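Keeping Two Arms Apart Over One Bin in Prolach

Updated 21 July 2021

This page covers the shared-zone lock in Prolach, the planner we use for two-arm picking. You need a working Gultska driver for each arm and a calibrated overhead view. If you have not calibrated yet, do that first.

1. Open the cell file and define the bin as a box. Measure the inside walls, then add the rim as a separate collision object. Arms that enter from opposite sides cross the rim at a low angle, and a box without a rim lets the planner cut the corner.

2. Split the bin into left and right zones with an overlap strip down the middle. Set overlap_margin to 17 mm to start.
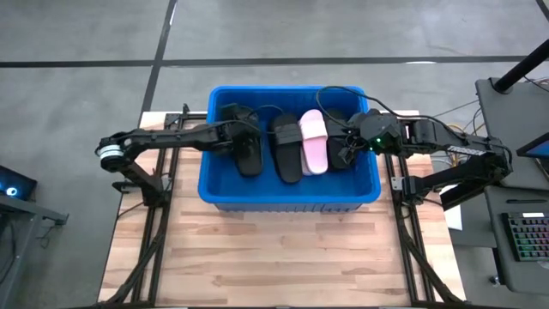
3. Turn on the lock for the strip. An arm must hold the lock before its gripper enters and releases it once the wrist is back over its own zone. If both arms ask within the same cycle, the one with the shorter path goes first.

4. Add the cables. Prolach does not model them, so attach a capsule to each wrist link and make it wide enough to cover the loop.

5. Set grasp_retries to 2. Items that lie on top of each other often merge into one segment, and the mask usually separates after the upper one is lifted.

6. Run the Dosel replay tool on a saved log before you send anything to the motors. Look for "lock_timeout" in the output. More than 3 in one log means the strip is too wide.

Settings are saved per cell. Copy the file before you upgrade, as the June release renamed the zone keys.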